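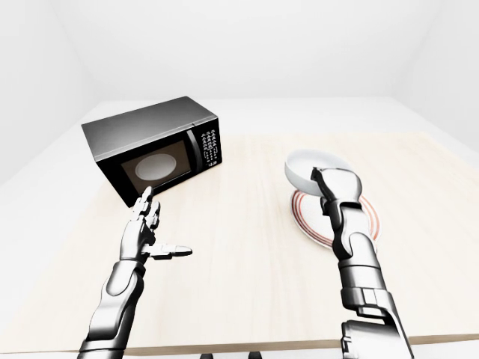
Late January, almost midnight, and I'm still wound up from the county hearing so I'd better write it down or I won't sleep. They were taking public comment on the child welfare budget and I'd signed up to speak, number 28 on the list. Twenty-eight! I figured I'd be out by suppertime. Ha.

What they want is to close the Stundolness visitation center and send all the supervised visits over to Pririvia, which is a fine building, I guess, but it's 50 minutes away by bus if you catch the bus. I kept thinking about the foster parents I know and how much of their week goes to driving already. And the birth parents mostly don't drive at all. Miss a few visits and it goes in the report, and then a judge reads the report.

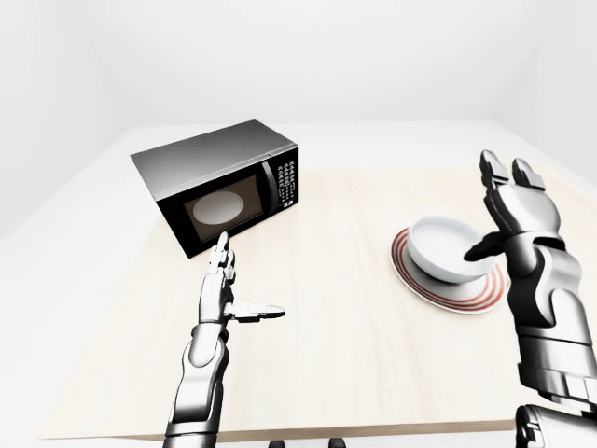 *Microwave, left side of the table.*

The man from the budget office had slides. According to him the move saves 80 thousand a year, and he said it about five different ways. Someone behind me asked how many visits get canceled now and how many would be canceled after, and he didn't have that. He'd "circle back." I wrote that on my hand in pen and it's still there.

My turn came at last and I got three minutes, which goes by like nothing. I'd practiced in the car and forgot half of it – the whole bit about the Zolto scheduling software, which double-booked us twice last fall, just gone. But I got out the part about the Seppälä report, that it told them to add caseworkers near the families and they've added 5 since it came out. Some people clapped. The chairwoman asked us not to.

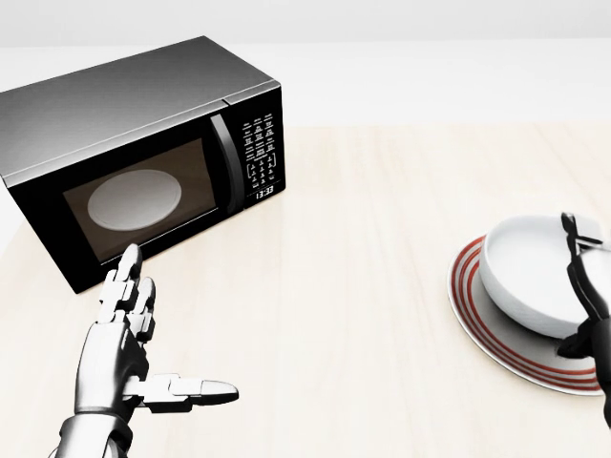

*Microwave again, with the keypad showing.*

No vote tonight. They pushed it to next month, so I have to do this all over again, and I need to find out if written comments count the same as talking (ask at the front desk, bring two copies). I want those cancellation numbers too. Maybe I can just request them?

My feet hurt. I wore the wrong shoes and ate a granola bar for dinner. Training module is due in the morning and I haven't opened it – setting the alarm for six.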